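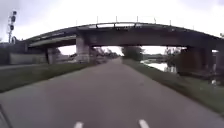 Figure 1. Asphalt path passing under a concrete road bridge.

2. Method
Runoff was sampled in October at two outlets on the Clinthorpe path, one on each side of the Haberkorn crossing. Each sample was 1000 mL, passed through a paper filter and dried at 80 °C before weighing. Results are given in mg per 100 mL.

3. Limits
Only 23 samples were usable. The upper outlet was blocked by leaves on two visits, and those bottles were discarded. Flow rate was not measured.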